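Subscribe to the Zellness newsletter and get the next issue by e-mail.

Print this article | E-mail to a friend

Worry at bedtime
March 2020

Many people get through the day well enough and only start to worry once the lights are out. The house is quiet, there is nothing left to do, and the mind goes over bills, health and things said at dinner. After a few bad nights, going to bed can become a worry of its own.

Ginevra Serra runs the evening sleep group at Zellness. She asks new members to keep a notebook for 3 weeks and write down what they were thinking about when they couldn't settle. Most find the same few subjects coming back.
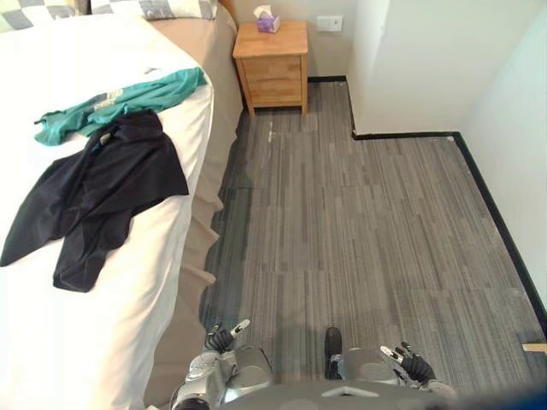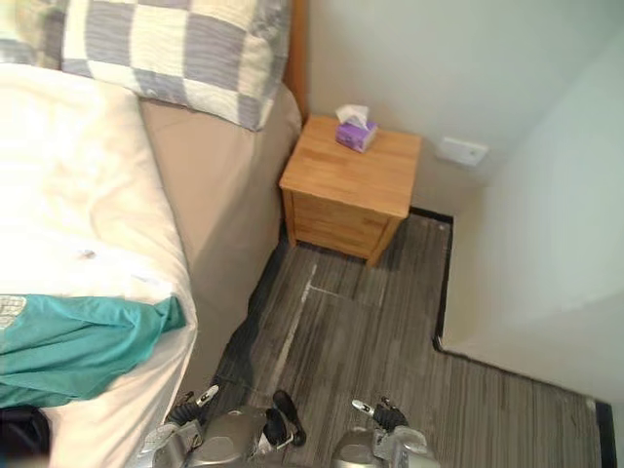
Set worry time is the first thing the group tries. You pick fifteen minutes in the early evening, sit somewhere other than the bedroom, and write your concerns on paper. When they return at night, you remind yourself they have a place tomorrow. Small chores can go on the same page. A shirt left on the bed is easily dealt with before supper, and it is one less thing to think about at eleven o'clock.

If you are still awake after twenty minutes or so, get up and read something dull in low light. Go back when you feel sleepy. Try not to check the clock.

Speak to your family doctor if poor sleep goes on for more than a month. The group has 4 places open in the next session. To put your name down, call Nikau McKinnon at extension 300.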